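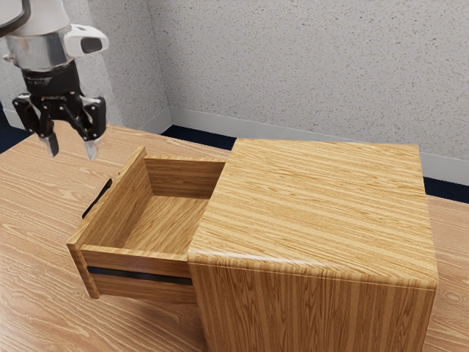

# Flundidska

**Flundidska** is a method for teaching a robot arm to open and close drawers, trained wholly in simulation and then judged, less kindly, on furniture. It was developed at the Langlois laboratory in Zolammont by Régis Guillot, Maëlys Moulin and Lutfa Wijesinghe, and first described in a technical report dated July 2019. The name comes from a sideboard Moulin owned at the time. The sideboard was never used in the experiments, and the report thanks it anyway.

## Background

Drawers have long been a favorite test in robot learning. A drawer moves along one line, it has a clear open state and a clear closed state, and a person can tell at a glance whether the job is done. Robots have found ways to fail at it regardless. Early work at Langlois relied on a hand-written controller that found the handle, gripped it and pulled in a straight line. The controller did well as long as the line it had in mind was also the line the drawer had in mind. When the two differed by a few degrees, the drawer jammed and the arm went on pulling with great confidence.

Guillot's first proposal was to measure the drawer more carefully. Wijesinghe argued for a policy that would expect to be wrong about the direction and correct itself during the pull. The second idea became Flundidska. The first survives as an appendix.

## Method

Training takes place in a simulated room with a tabletop, a wooden cabinet and an arm carrying a two-finger gripper. The policy receives a wrist camera image, the joint positions and an estimate of the force at the wrist. Every tenth of a second it produces a small motion of the gripper together with a guess at the direction in which the drawer slides.

The guess is the part the authors care about. It starts out vague and is narrowed as the drawer begins to give. If the sideways force grows, the policy trusts its guess less, eases off and tries a slightly different line. The report calls this "yielding." Dorian Lemaire, who wrote the simulator's contact code, preferred "sulking," and the variable kept that name in the released software.

Each practice run changes the following:

- the position and angle of the cabinet
- the friction in the drawer's slide
- the amount of play between drawer and cabinet
- the color and grain of the wood
- the lighting

Runs begin with the drawer in any state from shut to fully out, so that closing is practiced as often as opening. Handles are varied too, though the narrow slot type gets extra practice. A slot offers little to hold, and the policies trained without that extra practice tended to stroke the front panel and move on.

## Results

The final policy was tested in simulation on 1,555 runs with cabinets left out of training. The authors counted a run as a success if the drawer ended within 10 millimeters of the requested position and the cabinet had not been dragged along with it. The second condition was added after an early policy learned to close drawers by pushing the whole cabinet into the wall, which met the first condition very well.

For the physical trials, Évan Masson built a test bench in Eldale and ran the policy on secondhand furniture without further training. It succeeded in 62 percent of attempts. The older straight-line controller, given the same furniture and the same starting positions, managed 43 percent. Most of the remaining failures came from drawers that stuck at one corner, a habit the simulator had not been told about.

A version with the direction guess removed did no better than the old controller on the bench, although it looked fine in simulation. The authors treat this as their main finding.

## Limitations

Flundidska handles one drawer at a time and assumes that the drawer is not locked. It has no notion of contents. All training drawers were empty, and the report says nothing about what happens to a full one closed at speed, beyond a footnote on cutlery.

The force estimate is also tied to the arm used at Langlois. Masson tried a lighter arm the following November and found that the policy read the arm's own wobble as resistance, yielded to it, and stayed in place until the time limit ran out.

## Later work

Wijesinghe and Lemaire extended the method to hinged doors by replacing the straight line with an arc. Cabinet doors went well. Doors with magnetic catches did not, as the sudden release at the start of the swing convinced the policy that it had dropped something. A revised simulator with sticky corners and catches was still being tested when the Eldale bench was taken apart, and the furniture went back to the shop it came from.

## See also

- Articulated object manipulation
- Compliance control
- Domain randomization
- Sim-to-real transfer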